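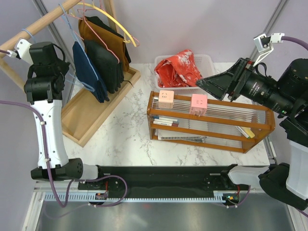 Troltwood: advertised game length against logged playtime

Data card and README, second release

What this is

A table of 2308 logged playthroughs of 206 single-player games, each matched to whatever the publisher said about the game's length before it went on sale. "Over 60 hours of content" is the usual kind of claim. We wanted to know how often it held up. If you want the short version, the claims are mostly soft, the logs are softer than we would like, and anyone who quotes a single percentage from this dataset has not read the section on problems.

The project started in November as an argument on the Drokholm forum over whether a certain role-playing game was "really" 100 hours long. The argument was never settled. The dataset doesn't settle it either, for reasons given under Definitions.

Files

claims.csv has one row per claim. Many games have several, and they don't always agree with each other.
logs.csv has one row per playthrough.
games.csv has title, genre, platform and release year.
sources.txt lists where each claim was found: store page, trailer, interview, box text.
changes.txt covers everything altered between the first release and this one. Please read it if you used the first release, which had the console and PC labels swapped for an entire batch.

Columns in logs.csv

game_id: matches games.csv.
log_id: unique to this file. It does not carry over from the first release.
hours_total: time from new game to credits, as reported by the player or by the platform.
hours_source: "platform" if read from a console or store client, "timer" if the player ran a clock, "memory" if the player was guessing.
difficulty: as named in the game, with no attempt to line up one game's Hard with another's.
side_content: none, some, most, all. Self-reported, so treat it with suspicion.
idle_flag: 1 if the player said the game had been left running while they did something else.
first_run: 1 for a first playthrough, 0 for a repeat, blank if unknown.

Columns in claims.csv

claim_text: the wording as published.
claim_low and claim_high: the hours we took from that wording. For "over 60" the low value is 60 and the high value is blank.
claim_scope: main story, everything, or unstated.
claim_stage: announcement, preview, launch, or re-release.

Definitions, and why they are shaky

A playthrough ends when the credits roll. That sounds simple until you meet a game that rolls credits twice, or one that rolls them halfway through as a joke. Gladys Obura went through the odd cases and picked an ending for each. Her choices are in games.csv under end_rule, and you are free to disagree with them. Gerasimos Sarantis disagreed with several, and his alternatives are in end_rule_alt.

"Content" has no definition here because publishers don't give it one. A claim of 200 hours may count every collectible, or three runs with different characters, or a multiplayer mode that most buyers never opened. Where the scope is unstated we left it unstated. Earlier drafts had us filling in the likely scope by hand, and two people filling in the same rows came up with different answers often enough that we threw the column out.

How the logs were gathered

Most came through a form on the Lurnetness site, which asked players for a screenshot of their save file or client page. Sandrine Barbier checked the screenshots against the numbers typed in. Rows with no screenshot were kept and have hours_source set to "memory" or "timer". If you drop them, which I would, you lose a good part of the older games.

No game is included with fewer than 5 logs. That floor is low. We tried 10 and it cut the list down to big-budget releases, which are the games people already argue about plenty. Pick your own threshold and say what it was.

Known problems

People who submit playtimes to a website are not ordinary players. They finish games, for a start. Someone who quit after the second boss is nowhere in this data, so it can tell you nothing about what share of buyers ever see the hours they were promised.

Platform clocks disagree. Some count time in the pause menu, some count suspend mode, and one launcher counted its own update screen for a while. Mwangi Kashindye tried to work out a correction for this and gave up. I think he was right to. A correction factor would have looked scientific and been mostly a guess.

Patches change games. A game that took 40 hours at launch may take 30 after the experience curve gets adjusted, and we only know the patch version for a small part of the logs.

Store pages get edited without notice. We have seen a claim shrink after launch and we have probably missed others that did the same. claim_stage reflects when we saw the text. It may have been different the week before.

idle_flag relies on people admitting it.

Uses we think are fair

Comparing claims at announcement with claims at launch for the same game. Looking at the spread of hours within one title, which is often wider than the gap between the claim and the average. Checking our work.

Uses we don't

Ranking publishers by honesty. Somebody did this with the first release, put it in a bar chart and got a lot of attention for it. The chart mixed main-story claims with everything claims and used the swapped platform labels. We asked for a correction and got a thumbs-up.

Working out dollars per hour. You can, since the arithmetic is easy, but there are no prices in here, and a long dull game comes out looking like a bargain.

Training a model to predict game length from store text. The number of games is far too small — and the store text is the very thing in doubt.

Loading the files

Everything is UTF-8, comma-separated, with a header row. Blank means unknown and never means zero. Some claim_text entries contain line breaks inside quotes, so a parser that splits on newlines will choke. Spreadsheet programs like to turn entries such as "8-10" into a date; import that column as text.

Credits and contact

Form and hosting: Kerubo Makokha. Screenshot checks: Sandrine Barbier. Endings: Gladys Obura, with objections by Gerasimos Sarantis. Clock testing: Mwangi Kashindye.

Corrections go in the Troltwood thread on Drokholm. Include the log_id and a source. "I remember it being longer" will be read and then left alone.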